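About Brulline
Who we are
What we check
People
Contact

Brulline writes and reviews working rules for robot arms. We started in August, in two rooms over a machine shop, after Stamatia Christodoulou and Killian Lefèvre had both left jobs where they signed off on safety binders they didn't believe in.

We should say where we stand. Most robot standards are decent documents. Most of the paperwork that claims to follow them is not. We have read risk assessments that were plainly copied from another site, with the other site's door numbers still in them. We have seen "collaborative" used as if the word itself would stop an arm. A sticker on the base tells you that somebody had a sticker.

What we check

We look at the whole cell: the arm, the gripper, the part it holds, the table, and the people who walk past. A rounded arm carrying a sharp part is a sharp arm, whatever the brochure says. We ask for the stopping distance at the real load and speed, and we measure it again ourselves. If the two don't match, ours goes in the report.

We also look at the dull things. Is the emergency stop within reach of the person who would need it? Who can change the speed limit, and does anyone write it down when they do? Has the gripper been changed without a new assessment? That last one comes up more than all the rest.

Our house rules fit on 2 pages. The first draft had 300 clauses, and the crew at Prorko, our first customer, told us they had stopped reading at clause nine. We cut it. Every rule now has to name a person, an action and a record. If we can't write it that way, we doubt it's a rule.

What we don't do

We don't certify. We don't sell arms, guards or scanners, and we take no commission from Dradadar or anyone else who does. We won't put "100% safe" on anything, and we have turned down work over it.

People

Stamatia Christodoulou, assessments
Killian Lefèvre, measurement and test rigs
Consuelo Mamani, operator training
Gilles Fleury, records and complaints

Valentina Durán joins us from Deschamps two days a week to review our own reports. She is paid to disagree with us and has sent back several. Customers can ask to see her comments, including the ones we argued with.

This page was last revised on May 1, 2018. If a rule of ours doesn't hold up on your floor, write to Gilles with the clause number and what went wrong. He answers all of them, though some of the answers are still no. 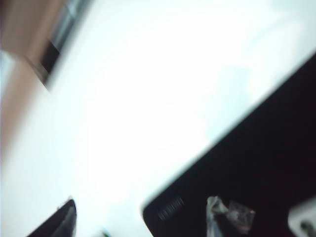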